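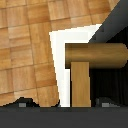

Goossens objected, on reading a draft of this section, that late wages tell us little about whether a union is failing its members, and that we had treated a bookkeeping problem as a political one. We take the point in part. A late paycheck can have dull causes. But the claim we set out to test was narrower: that members of the Wokdale local kept paying dues during the arrears because they trusted the union to recover the money. The local's own newsletter has repeated this claim for years, and later writers have mostly copied it.

The dues ledger lists 2528 members at the start of the arrears and 1707 who were still paying when the Verhoeven plant settled. The newsletter rounds the first figure down to 2000, which makes the loss look much smaller than it was. We could find no reason for the rounding in the minutes. Even taking the lower figure, it is hard to see how a drop of this size supports a story of steady loyalty.

There is also the matter of how dues were collected. At Verhoeven they came straight out of wages, and a member who wanted to stop had to file a form in March. Anyone who missed the month stayed on the books for another year. Continued payment under that rule may show trust, or it may show that people forgot, or did not know the form existed. The Ako depot, where dues were paid by hand, lost members faster. Supporters of the loyalty account explain this by the younger workforce at Ako. Perhaps so, but the ledger does not record age, and the two stewards we interviewed disagreed on whether the depot was young at all.

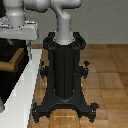
4.3 What the interviews can and cannot show

The interviews collected under the Virnunico project are often cited as the strongest evidence for trust. We are less sure. They were carried out after the settlement, when back pay had already reached most accounts, and people who have been paid tend to remember the wait kindly. Former members were not approached. The question put to members – "Did you feel the union was on your side?" – leaves little room for a grudging answer.

Several of those interviewed did say that they stayed in for the legal cover, or because a brother or an aunt was a steward. These replies were coded as trust in the original study. We coded them again as a separate group, and the share of plain statements of trust fell below half. A reader may quarrel with our coding, and the sample is too small to settle it either way. We would only ask that the loyalty account be held to the same test before it is cited again.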